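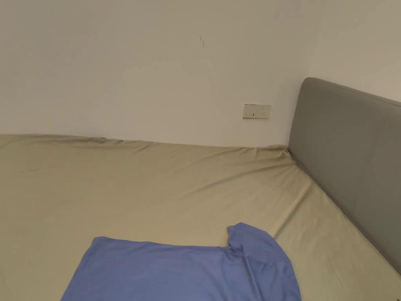

Detlef Bauerfeind wants the gripper order held until March. His point is that we keep pricing hardware per unit and then paying for it per spare part, and that a second pair of grippers is no use if both pairs run out of fingers in the same week. He would put the money into spares first and look at the Ploretti quote again after that.

Monday, February 1, 2021

Equipment planning, bedroom station (garment folding, shirt on fitted sheet).

Quotes in hand:
Zerent - gripper pair, complete. 796 each, lead time 30 days.
Estus - finger sets only. 70 per set, minimum order 4 sets.
Ploretti - complete pair, price on request. Asked twice. No figure yet.

Four finger sets from Estus come to 280. That leaves most of the cost of one Zerent pair unspent if we go Detlef's way. Need to check the Estus bolt pattern against our housings before anything is signed. The drawing they sent has no hole spacing on it.
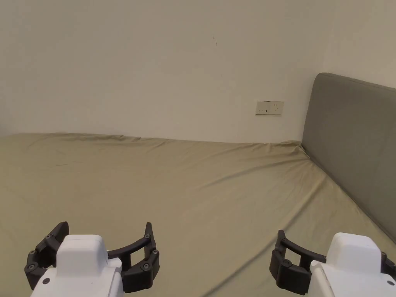
Bedroom station, both grippers open over the bare sheet.

Requirements for the purchase sheet:
- Finger has to slide under a single layer of jersey without dragging the fitted sheet along. Put this in as an acceptance test, worded so the supplier can repeat it.
- Spare bolts quoted as a separate line. Ahuja bundled them last time and we could not reorder without buying the whole kit.
- Housings and fingers as separate part numbers.

Not budgeted yet: a second fitted sheet in another color, so that contrast with the shirts can be varied. Small item, can go on consumables. Power at the station is one wall plate by the headboard. Chargers for a second pair would need an extension lead, add to list.

Decision for now: request the Estus drawing with dimensions, keep the Zerent quote open, no order before March.

Reading time: 2 min

Comments

Ask Zerent if the 796 includes the cable. On the last quote it did not.

Minimum order of 4 is negotiable if you take them in one shipment. Worth an email.

I would still get the second pair. Downtime costs more than fingers.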